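Search this forum
Search
Advanced search

Sauce bottles on the table: dish, plate or straight on the top?

pepperpot_jo wrote:
Right, I have a proper small-joys topic for you all. We've finally got a white table (I wanted one for years, my other half held out until November) and I love it to bits. It makes every bit of crockery look so good! But it also shows everything, and the main culprit is ketchup. One ring from the bottom of the bottle and your eye goes straight to it.

So I've started giving the sauce its own dish. I've got a lovely grey-green oval one, shallow, with a raised rim, and the bottle lies down in it as if it was made for the job. I've been trying it against just having the bottle out next to a big round plate, and I'd love to know what other people do.
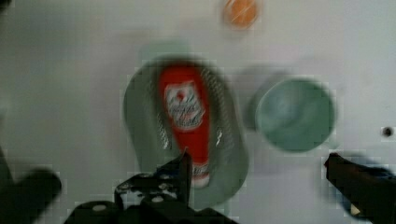 Ketchup lying in the oval dish first, then a red bottle and the big round plate (or is it a lid?).

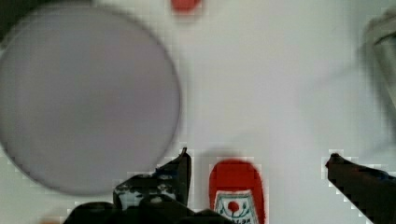
Edalon, 24 Mar 2024

I'm completely sold on the dish. The red against that soft green is gorgeous, and when we've finished eating the whole lot gets carried off in one go. The pattern along the inside walls is my favourite bit – little rows of marks that you only notice when you get up close. Does anyone else do this, or have I gone a bit far?

mustardfan38 wrote:
Not too far at all! We do the same with brown sauce and a pie dish. I'd never thought of laying it down though. Doesn't it leak?

pepperpot_jo wrote:
Now and then, if somebody hasn't clicked the lid shut properly. But then it leaks into the dish and I just rinse it, so I count that as a win.

old_larder wrote:
I'm going to disagree, sorry. Squeeze bottles want to stand on their caps. That way the sauce is already at the business end and you don't get that watery squirt first. Lay it flat and you're back to shaking it about over your chips. Lovely dish, but I'd put olives in it.

pepperpot_jo wrote:
Ha, fair point about the watery squirt! I do give it a good shake first. Ours only lies down while we're eating, the rest of the time it's stood up in the fridge door.

old_larder wrote:
Fridge door! That's another thread. Ours lives in the cupboard and always has.

teatowel_tess wrote:
Please let's not start the fridge thing again, the last one ran to 7 pages.

Jo, I adore that colour. Is it Flallora? I've got two of their bowls in something very close and they are the nicest things I own. I paid 95 for the pair at the Import warehouse, which made me wince at the till, but I use them every single day and they've never chipped.

pepperpot_jo wrote:
No idea, I'm afraid! It came from the charity shop on Workneh Road and there's nothing stamped underneath. I'd have snapped up a whole set if they'd had one. There's a round green bowl I put out with it and they get on beautifully, even though they came from different places.

brambleandbean wrote:
I love that you mix them. I spent ages trying to get everything matching and it looked like a showroom. Then a few bits got broken, I filled in with odd ones, and the table is so much more cheerful now. That greyish lavender on the big round one is a cracker as well, I'd never have thought of it with green.

My vote is for the plate, by the way. Stand the bottles in the middle of a big plate with the salt and pepper and you can turn the whole thing round when someone wants something. Poor man's lazy Susan!

mustardfan38 wrote:
Until someone turns it too fast and the vinegar goes over. Ask me how I know.

brambleandbean wrote:
You need a plate with a bit of a lip! Or calmer relatives.

old_larder wrote:
Or just wipe the table. A damp cloth has done us very well.

teatowel_tess wrote:
A damp cloth is fine if you get to it straight away. Leave ketchup on a white top overnight and you'll be at it with bicarb in the morning. Mix it to a paste, leave it for a few minutes, then wipe gently. Try a hidden corner first, some finishes go dull.

pepperpot_jo wrote:
Oh that's brilliant, thank you, I've got a faint pink patch I've been hiding under the fruit bowl. Going to try it tonight.

And I'm going to have a go at the plate idea too, with the mustard and the mayo. If it all goes over I'll be back to the dish – which I still think is the best thing to happen to our teatimes in ages!

mustardfan38 wrote:
Let us know about the pink patch. I've got one the shape of Italy.

Last updated: 600 minutes ago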